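A town that owns more coffee than it can drink has now turned its attention to the hardware. The Navstead swap room, which opened for the season on 19th May, has put out its kitchen tables, and the kitchen tables have been taken over by the sort of object people buy once, admire for a winter and then walk around.

Last season it was bread machines. The room on Skinner Street took in 126 of them and is still trying to place the last 10. This year the donations lean shiny. Stainless steel is everywhere, and so are the fingerprints that come with it.

The piece getting the most attention is a tall metal stand with a round dish for a foot and a burst of curved hooks around a polished ball at the top. It is the kind of thing meant to hold mugs, though at first sight it might also be meant to receive radio signals. A small round tool with a brown wooden handle was set out on the same table, and opinion is split on whether it is for tamping coffee or measuring it. 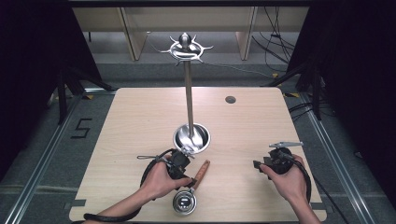 Regulars at the Verkel Café, two doors down, were asked to settle the matter and did not. One faction holds that anything with a wooden handle is a tamper. The other points out that they have been scooping with something very like it for years and the coffee has been fine. The café itself uses a machine and declined to take sides.

The swap works the way it always has. Bring something in, take something home, and try not to take home what you brought in, which happens more often than you would think. Every item gets a paper ticket at the door and a line in the book. The book stood at 1,568 lines when the season closed last December, a good share of them reading "bowl."

Bowls remain the room's most dependable export. They come in without lids, without partners and without much of a story, and they are usually gone by lunch. Spoons tend to travel with them. The rules say cutlery should be ticketed separately, but a spoon left in a bowl has come to be treated as part of the bowl, and there is no appetite for a fight over it.
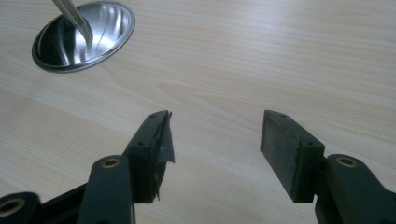 Larger goods are another matter. The Noltach Road storage unit, where the swap keeps whatever doesn't fit on a table, is full, and fondue sets will be refused until further notice. Slow cookers are welcome if they have their own lid. Slow cookers with somebody else's lid will be looked at case by case.

Anyone bringing in a mug stand, a plate rack or anything else with hooks is asked to wrap the hooks in a towel first. The towel will be returned. Last season's unclaimed towels are in a box under the coat pegs, and their owners may like to know that it is a fairly big box.

Kitchen goods stay out for 5 weeks, after which the tables go over to garden tools and the annual disagreement about hoses. Entry is free. Tickets are at the door, along with a pencil on a string and, for as long as it lasts, a plate of shortbread that is not part of the swap.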